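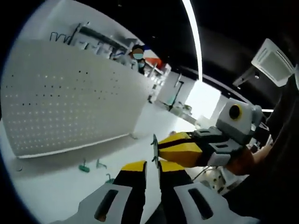
Green hooks on the tabletop below the pegboard at Allville.

Pegboard fit-out under way at Allville

Work on the shared benches at the Allville workshop moved on to hook placement in June. The perforated panels divide the tabletops and will carry small tools and cable on green hooks. The order covers 400 hooks, with 5 spares held for each bench.

Garba Effiong, who drew up the layout, has asked that hooks be tried by hand before any positions are fixed. "The hook has to seat fully in the hole," Effiong said. "If it rocks, move it over one and try again."

Loose hooks stay on the table under their own panel until placed – mixed sets slowed down the first bench. White bins on the wall shelves behind the table remain where they are.

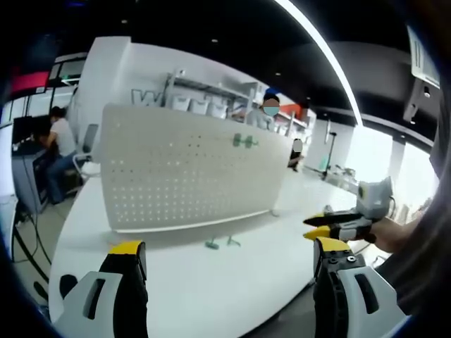
Next stage

The Crichton room follows, with 2 benches to the same layout.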